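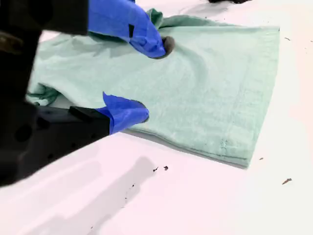 Home Tips > Laundry & Packing

Getting the house (and the suitcase) ready for a self-catering fortnight
By Rafia Pirzada

I love a self-catering holiday. Give me a little flat with a balcony, a two-ring hob and a market round the corner and I'm happier than in any hotel! We had a fortnight in Tesivport last September, in a top-floor place up a truly silly number of stairs, and the rent came to £686 for the four of us, which left plenty for ice cream. But you do need to be a bit organised, both before you lock your own front door and once you've found the light switches in somebody else's. These are the habits I've collected over the years, plus a few pinched from readers.

The fridge, the week before

Start eating it down early. I stop doing a big shop seven days ahead and we live on omelettes, soup and whatever is lurking at the back of the freezer. Leftover herbs get chopped, packed into an ice cube tray and covered with olive oil. Half an onion, the end of the celery and any tired carrots go in a freezer bag for stock. Hard cheese freezes beautifully if you grate it first.

Milk freezes too, so pour a little out of the carton to leave room for it to expand, and pop it in the night before you go. Move it to the fridge when you get home and you'll have tea the next morning. Put a loaf in the freezer while you're at it. Coming in at midnight to the promise of toast is one of life's great pleasures.

If you're turning the fridge off altogether, wipe it out with warm water and a spoonful of bicarbonate of soda, dry it well and prop the door open with a rolled tea towel.

Bins, drains and the washing machine

Take the kitchen bin out last thing, even if there's only a teabag in it. I forgot once, in July, and I shall say no more.

Pour a kettle of hot (not boiling, if your pipes are plastic) water down the kitchen sink with a squirt of washing-up liquid. Run the tap in any basin you rarely use, so the trap is full. Leave the washing machine door ajar and the detergent drawer pulled out. Mine used to smell like a pond after a fortnight shut up and now it doesn't.

Towels: take them or not?

Always check the listing. "Linen included" very often means sheets and nothing else, and beach towels are almost never part of it. We found this out in Zirnska and dried ourselves on T-shirts for a day and a half!

If you do have to bring your own, go for thin ones. Those big fluffy bath sheets are lovely at home but they eat a suitcase and take for ever to dry on a shady balcony. A flat-woven cotton towel does nicely, and it'll work as a picnic cloth, a sunshade over the pushchair or a pillow on the coach. New ones want washing a couple of times before they'll soak up much of anything. Skip the fabric softener, which coats the fibres, and put half a cup of white vinegar in the softener drawer instead.

My folding method, for what it's worth. Lay the towel out flat and smooth it from the middle towards the edges with your palms. Fold it in half lengthways, then in half lengthways again so you've got a long strip, and roll it up firmly from one end. Rolled towels go along the bottom of the case, by the wheels, with shoes in the gaps between them. I give each of us a different colour. It has put a stop to every single argument about whose is the sandy one.

Washing while you're away

A holiday flat washing machine is an adventure! Half of them have had the symbols rubbed off the dial. I look for the 30 degree setting, which copes with nearly everything you'd wear on holiday, and if I can't find it I go for the shortest programme and hope.

Carry powder in an old jam jar with a good lid, or cut a few laundry soap bars into chunks and bag them up. The soap is brilliant for collars and for the suncream marks round necklines. Work it in dry, leave it for ten minutes, then dampen and rub. Suncream can go a horrid rusty orange if it meets bleach, so keep bleach well away.

Shake sandy things out over the balcony only if there's no one underneath (sorry again to the gentleman in Tesivport). Better still, let them dry completely and the sand will fall off by itself when you give them a flap.

Things for drying that I wouldn't be without:

A length of thin cord, five metres or so, with a loop tied in each end
A dozen wooden pegs, which double as clips for crisp packets and curtains that won't meet
One inflatable hanger for swimming costumes
A carabiner, for hanging anything off anything

And a trick for when something must be dry by morning: lay it on a dry towel, roll the two up together like a Swiss roll and kneel on it. You'll be amazed how much water comes out.

The kitchen box

I take a small box of bits and I've never regretted it. Salt and pepper in old spice pots. A sharp little knife with a guard on (hold luggage only, please!). A sponge, a clean dishcloth, a few bin bags, matches, and enough teabags and coffee for the first morning. Holiday kitchens always have eleven wine glasses and no tin opener, so one of those goes in as well.

Dale McKinnon wrote in from Coughlan to recommend a silicone baking mat, rolled up inside a shoe. It lines a grim oven tray, it makes a non-slip base under a wobbly chopping board and it rinses clean in seconds. I've since tried it and I'm converted. Dale also freezes a bottle of water to keep the sandwiches cool on a long drive, then drinks it on arrival. So simple!

The bag, weighed and zipped

We travel by train and ferry when we can, with a 50 litre rucksack each for the grown-ups and something smaller for the children. If you're flying, weigh your case at home on the bathroom scales: stand on them holding it, stand on them without it, and take one number from the other. Leave 2 kilos spare for the journey back. Damp towels weigh far more than you'd think, and there's always a pot of honey.

A sticky zip loves a pencil. Run the lead up and down both sides of the teeth, work the slider back and forth a few times and wipe off the extra with a tissue. Candle wax does the same job on light-coloured bags where the graphite would show.

When you get back

Empty everything straight into the laundry basket, even the clothes you didn't wear. Stand the open case near a window overnight, hoover out the corners with the thin nozzle, and tuck in a bar of soap or a sachet of dried lavender before it goes back on the wardrobe. Beach towels get a cold rinse before their proper wash, to shift the salt.

Then refill the jam jar and put it back in the kitchen box with the pegs. We're off to Priditz in the spring, and I've already started a list of what the flat hasn't got. No kettle, apparently!

More in Laundry & Packing
Keeping white trainers white
What to do with a musty tent
Tea stains, old and new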